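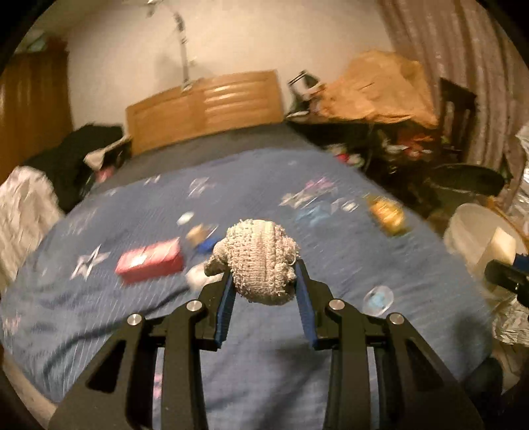
Words and pictures by Violeta Domínguez

14 shares · 3 comments

I've been teaching a robot to tidy up, and I've been doing it from the side of a bed. No lab coat, no safety cage, only a pair of hand-held grippers, a starry blue bedspread and a lot of odds and ends. The idea is that you do the job yourself with the same sort of fingers the robot has, the gripper records it, and later on the software tries to learn from your efforts. We call the project Westley (Khalil Khoury named it, and he won't say after whom). Our target is 733 good runs before October and we've got 207, so there's a way to go!

Soft things are my favourite to pick up. The crocheted ball is a lovely lumpy thing and the blue pads get a proper hold on it, loose strand and all. I thought I'd be clumsy with it and for the first hour on Tuesday I really was. You want to pinch from your wrist, and what you need to do is squeeze gently and let the fingers close by themselves.

Then there's the fuzzy grey one, which looks like a small teddy and is a whole other business. Fur hides where the edges are, so I tend to creep up on it with the fingers nearly shut and open them at the last moment. Khalil says this is a bad habit and that the robot will pick it up from me – he's probably right. The apple next to it I find much easier, as long as I come straight down.

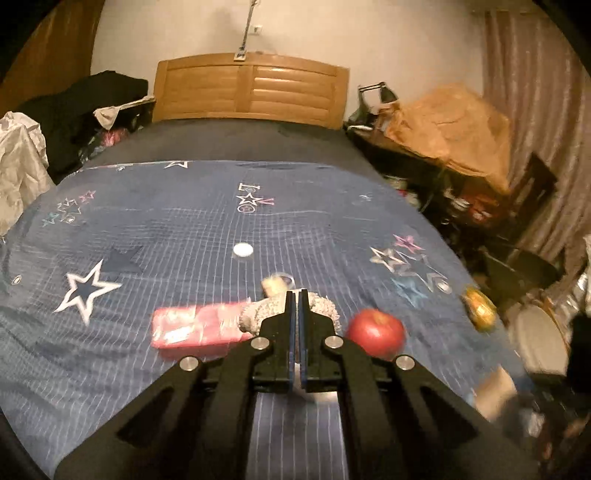
Into the bucket

Lifting is half the job and letting go is the other half. I used to fling things in from a height, which is how I do my own tidying, but Khalil went through my early runs and asked very politely for 5 slow ones to every quick one.

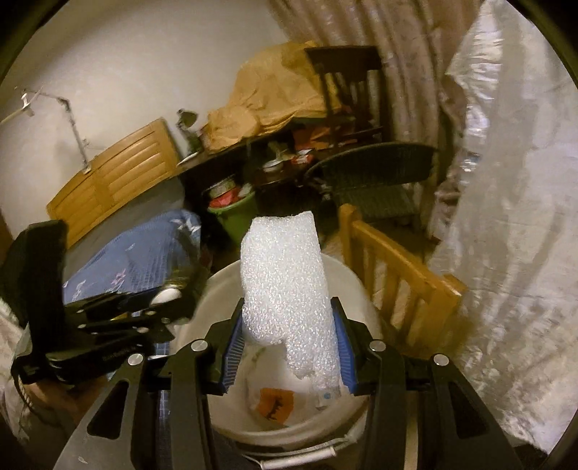
Slow is hard when you're used to your own hands, and I've had to learn to stop above the target before I let anything drop. Big light pieces are the ones that make me hold my breath. With the white foam I keep it upright between the pads and get that ragged strip down into the opening first, then lower the rest after it. If I go in at an angle I catch the rim and have to start the run again, and I do say a few words the microphone shouldn't hear.

More pictures when we get to 600. Khalil wants us to try cutlery next and I'm dreading the teaspoons.

3 comments · Share this gallery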